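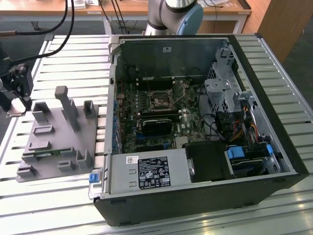

How I Strip and Rebuild an Old Office Tower

Posted August 9, 2021 by Carleen Mahuika

Print this page | E-mail this page

I've taken apart more used office desktops than I care to admit, and I still get a little thrill every time the side panel comes off. You never know what you're going to find in there! (Once it was a birthday candle. I have no theory.) A few readers asked me to write down how I go about it from start to finish, so this is the whole routine, the way I do it when I want to swap a processor, add memory, clean everything and put it back together without any leftover screws.

I'm talking about the plain business towers that companies get rid of by the pallet. They're cheap and they come apart almost without tools. If you have a big glass-sided gaming case a lot of this still applies, but your parts will be in different places and you'll need the screwdriver more than I do.

What I keep within reach

A number 2 Phillips screwdriver, a smaller one for fiddly stuff, a soft paintbrush, a can of air, lint-free wipes, rubbing alcohol (the strong kind, 90 percent or better), thermal paste, and something to hold screws. I use a muffin tin. Each cup gets the screws from one job, and I go around it clockwise so that when I'm rebuilding I just go backward. My brother-in-law bought me a Skeltex magnetic mat to replace the muffin tin and it's a very nice mat, and I use it under my coffee.

You'll want a wrist strap too, or at least the habit of touching bare metal on the case before you touch a board. I clip mine to the chassis.

Before you open it

Shut it down properly, switch off the supply at the back if it has a switch, and pull the power cord. Then press the front power button and hold it for a few seconds to drain whatever is left. Unplug everything else, and take a picture of the back with your phone first if you have more than one monitor hooked up.

If the computer still works, turn it on one last time beforehand and write down the BIOS version and how much memory it sees. Some of these boards need a BIOS update before they'll accept a newer chip, and you can't do that update with the old chip in a drawer. I learned this on a tower from Melton Surplus, which I had to build twice in one evening.

Lay it down

Don't work on it standing up! Put the tower on its side with the opening facing the ceiling, so the motherboard is lying flat like a floor and you're looking straight down at it. Screws you drop will land where you can see them (mostly), a heavy cooler won't hang off the board while you're loosening it, and you get both hands back.

Side panels on office machines usually have a latch or a couple of thumbscrews. Slide the panel toward the back and then lift. If it's stuck, check for one more screw before you get rough with it.

Learn the colors

Here's a thing that took me way too long to notice. On a lot of business machines, the bits you're supposed to pull, squeeze or slide are a bright color, very often blue. Little tabs by the expansion slots, a release on the power supply, the clips on the drives. If it's blue, there's a good chance it moves. If it's plain gray metal, stop and look for a screw. Different makers use different colors, so spend a minute just looking the case over before you touch anything.

Power cables are color-coded as well. In the usual scheme black is ground, red is 5 volts, yellow is 12 volts, and orange, when there is one, is 3.3 volts. You don't need to know that to unplug them, but it comes in handy if you ever have to chase down a dead drive connector. Don't trust the colors blindly if you've got a meter, though. Some manufacturers use their own wiring, and their own connectors too.

Drives first

I take the drives out before anything else because their cables are always draped over what I want to get at. Unplug the data cable (look for a little metal spring clip you have to squeeze), then the power connector. Pull on the plug and never on the wires. Squeeze the sides of the plastic drive clip and slide the drive out.

Put a sticker on each drive saying which bay it came from. The last one I did had a 500 gig hard drive that was slow as mud but perfectly healthy, and it's now holding my mother's photo backups in an Alier enclosure.

Cards and memory

Next, the expansion cards. Open the tab or undo the screw at the bracket end, then look at the far end of the slot, because longer slots often have a little catch that has to be pressed. Hold the card by its edges and lift it straight up. A tiny bit of rocking end to end is fine. Side to side is not!

For the memory, press down the latch at the end of the slot (some have one at each end, some only have one) and the stick pops up. Before you take them all out, note which slots were filled. When I put them back I follow the chart in the manual, because matched pairs need to go in the right slots to run together and the order isn't the same on every board.

The cooler and the processor

This is the part people get nervous about, and fair enough. Unplug the fan, then loosen the cooler screws a couple of turns each, going corner to corner in an X. If it won't lift once the screws are free, the paste has set up hard. Twist it gently left and right until it lets go. Please don't yank. On sockets where the pins are on the processor itself, a hard pull can bring the chip right out with the cooler, and then you're straightening pins with a sewing needle at midnight.

On the kind with a metal frame over the chip, push the lever down, slide it out from under its hook, and let it come up slowly. The frame lifts with it. Take hold of the processor by its edges and raise it straight up. Set it in its plastic tray, or in an old egg carton with an anti-static bag under it.

Now the socket is open and you should act like there's a sleeping baby in it. If it's the type with spring contacts inside, they bend if you so much as brush them with a sleeve. No brush, no wipes, no compressed air up close, no leaning over to point at things with a screwdriver. If you still have the plastic cover that came with the board, put it on. If you don't, do your cleaning elsewhere in the case before you get to this step, or put the processor back in first and clean after. I really do mean this. I paid 48 dollars for a replacement board one January because of a cardigan.

Cleaning

Outdoors if you can. Short bursts with the can held upright, and put a finger on each fan so it doesn't spin. The paintbrush is for the fins of the heatsinks, the vent holes and that felt-like gray mat that grows along the bottom. Ventilated drive cages collect more than you'd think, so get in there from both sides.

Wipe the old paste off the processor and the bottom of the cooler with alcohol, and keep going until the wipe comes away clean. Leave the power supply closed. Blow it out through the grille and that's it. There are parts in there that can hold a charge after it's unplugged, and there's nothing inside you need.

Putting it back

Go backward around the muffin tin. Line up the notches on the processor with the ones on the socket, or the little triangle with its mark, and lower it in flat. It should just sit there with no pushing at all. Close the frame and bring the lever down. The lever does take some force and it can creak a bit, and that scared me half to death the first time.

A dot of paste the size of a pea goes in the middle. Set the cooler down, start all the screws by hand, then tighten in the same X. Plug the fan back in! Then memory until it clicks, then the cards, then the drives. Push each power connector until you feel it seat. The big one to the board and the smaller one near the processor are the two everybody forgets, me included.

Before the panel goes on, tip the tower gently and listen for anything rolling. Then plug in the cord, a keyboard and one monitor, and turn it on with the side still open, hands out. The first start after a memory change can be slow, so give it a minute or two before you panic. If you get beeps or blinking, shut down, unplug and reseat the memory. Nine times out of ten that's my problem.

Once you see the BIOS screen, check the memory against what you wrote down, set the clock if it's wrong (a wrong clock usually means the coin battery is tired, and those are easy to find at the drugstore), and put the panel back on.

Next up I'm doing the Antoniadis mini tower that's been under my desk since forever, and its front panel wiring has no labels whatsoever, so if anyone has the pinout please send it my way.

Related posts
Which Thermal Paste I Buy and How Long a Tube Lasts
Wiping a Used Hard Drive Before You Sell It
Coin Batteries: When the Clock Keeps Resetting
Moving an Old Tower to a Solid State Drive
Sorting a Shoebox of Mystery Screws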